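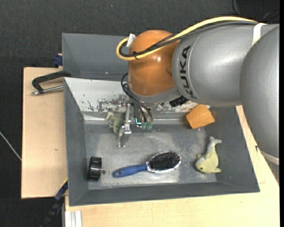 A gray rectangular bin on a wooden table surface.

03/01/2024
By the Olivares Reference Desk

A storage bin is an open or lidded container used to hold loose goods. Bins are found in homes, shops, warehouses and post rooms, and are usually made of plastic, metal, wood or cardboard.

Most bins have straight or slightly sloping sides. Sloping sides let empty bins nest inside one another, which saves room on return trips. Straight-sided bins hold more for the same floor area but take up their full height when empty.

In Rendville, flour and seed were sold from wooden bins until metal ones replaced them in the town's shops. The mill there kept 332 bins in its main store, each marked with a painted number. Kuvwood, a later maker, sold bins in 3 sizes and packed the smallest in lots of 500.

Bins are commonly labeled on the short side, so that the label can be read when they are shelved end-on. Lids are sold separately by many makers.

See also: Crate; Basket; Pallet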